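Section 4. Comparing two grippers on the same arm

Use this section when you have the Samo two-finger gripper and the Halten soft gripper on hand and want to decide which one to keep on the arm. Both fit the Jidden wrist plate with the same four screws. The comparison takes one afternoon if the head camera has already been set up as in Section 3.

4.1 Before you start

1. Park the arm and switch off motor power at the controller. Leave the controller itself on.
2. Mount the Samo gripper first. Tighten the screws in a cross pattern.
3. Plug in the wrist cable until the collar clicks.
4. Switch motor power back on and open the Gripper page. Choose Samo from the list and press Home. The fingers close fully, then open to 80 mm.
5. Check that the firmware line reads 2.1 or later. Earlier versions ignore the force limit.

CAUTION: Keep your hands away from the fingers during homing. The force limit is not active until homing is finished.

4.2 Recording the reference grasps

The arm tests are scored against a short set of grasps made by a person. Record these before running any trials, with the head camera at the height you will use for the arm.

1. Open a new session and name it after the object and the counter or table.
2. Put the object where the arm can reach it from the left side.
3. Press Record. Reach in, take hold, wait until the tone sounds, and let go.
4. Repeat for each object on your list. 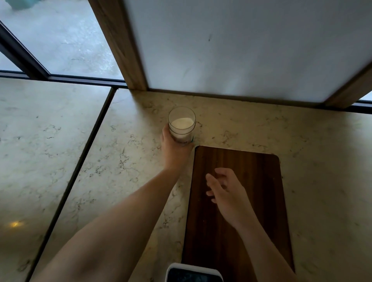
Reference grasps are matched to gripper poses by contact height and approach side, so both need to be readable from the head camera. Pick a grasp the gripper could also make. A left hand around the lower half of a tumbler, coming in from the left, converts well to either gripper. The milky contents also give the camera a clear level to find in clear glass, and the dark cutting board next to it stands out from the pale marble when you set the table plane. Mark the contact height on the Grasp page and save it with the object.

NOTE: Labels and printing near the bottom of a glass are often partly covered by fingers. Do not use them as tracking points.

NOTE: Windows and glossy screens can throw reflections into the depth image. If the depth view shows holes near the object, lower the exposure one step and record again.

4.3 Running the trials

1. Set the force limit to 2 N for the first pass.
2. Load the saved grasp and press Preview. The planned path appears over the camera view. Stop here if the path crosses anything on the counter.
3. Press Run. The arm approaches, closes, lifts, holds, and sets the object down.
4. Enter the result as held, slipped, or missed. Slipped means the object moved in the fingers but was not dropped.
5. After the last object, park the arm, switch off motor power, and change to the Halten gripper. Choose Halten on the Gripper page and home it before the first trial.

Do not move the camera between grippers. If it gets bumped, repeat the camera check in Section 3 and start the current gripper over.

CAUTION: Use plastic tumblers for the first pass with any new gripper. Keep open liquids away from the controller and the wrist cable.

4.4 Reading the results

The Compare page lists both grippers side by side. In the Zepeda kitchen set, run by Soledad Chávez with 400 trials per gripper, the Halten held 83 percent of the smooth cylinders. Your own numbers will depend on the objects you choose, so run the full list before you decide. Export the table before closing the session, as unsaved results are cleared when the controller restarts.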